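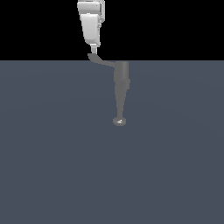 An earlier message to this list asked whether the tool offset should be entered in the arm description or in the controller settings:

> We have moved to the January release of Oltlow and are trying to bring
> our own tool into the simulator. The tool is offset from the last
> joint, and we have put the offset in the controller settings, as the
> old manual advised. The planner then reports goals as reached when the
> tip is plainly somewhere else. Should the offset be in the arm
> description instead? We would also like to know whether the Faulkner
> planner reads the controller settings at all. Our runs stop after
> 900 steps with no error message.

To the members of the oltlow-control list:

The offset should be entered in the arm description. The controller settings still accept a tool offset in the January release, but the value is used only when the position of the tip is written to the log. The Faulkner planner does not read it. A planner started with the offset in the controller settings alone will plan for the last joint of the arm, and the tip will be left wherever the tool happens to carry it.

The old manual page is out of date on this point and will be withdrawn. The new page has been sent to the documentation maintainers at Zirnach and will appear with the next release.

Members who are bringing in a tool of their own are asked to proceed as follows.

Define the tool as a separate link with a fixed joint to the last link of the arm. Give the joint the full offset, both sideways and downward. Do not fold the sideways part into the tool mesh. The mesh is used for display and for collision checks, and the planner takes no measurements from it.

Define the tip as its own frame at the lower end of the tool, and name that frame in the planner file under "goal_frame". If the entry is missing, the planner falls back to the last joint without a warning. We regard the missing warning as a fault, and it has been entered in the tracker as item 546.

Remove the offset from the controller settings. If it is left in both places, it will be counted twice in the log, although the motion itself will be correct.

Load the arm over a bare floor before adding any objects, and compare the tip position in the viewer with the one in the log. The two should agree to within 2 millimeters. 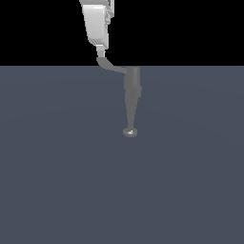
Figure 2. Arm and offset tool over the bare floor, tip holding no object.

With regard to the runs that stop after 900 steps: this is the default step limit, and it applies whether or not a goal has been reached. It may be changed in the planner file under "max_steps". Members are advised to leave it in place until the tip frame has been checked, as a wrong goal frame can keep the controller correcting for as long as it is allowed to run.

A further question was received off the list concerning the Brotance viewer. The viewer draws the arm from the same description that the planner reads. It does not draw frames unless asked to, so a wrongly placed tip frame will not show when the tool mesh itself is in the right place. Frame display can be turned on from the View menu. In the January release this setting is not saved between sessions.

The test set for tool offsets now holds 44 cases, including the sideways offset described in the quoted message. It can be run without the viewer. Members who find a case that fails on an unchanged installation are requested to send the arm description, the planner file and the full log to this list. Partial logs are of little use to us, as the frame names are written only in the opening lines.

Requests to restore the old behavior of the controller settings have been considered and will not be taken up. Keeping the offset in two files was the cause of most of the reports we received on this subject.

Oltlow Control Software Group
22 June 2020

--
You are receiving this message as a subscriber to oltlow-control.
Please keep replies in plain text and trim quoted material.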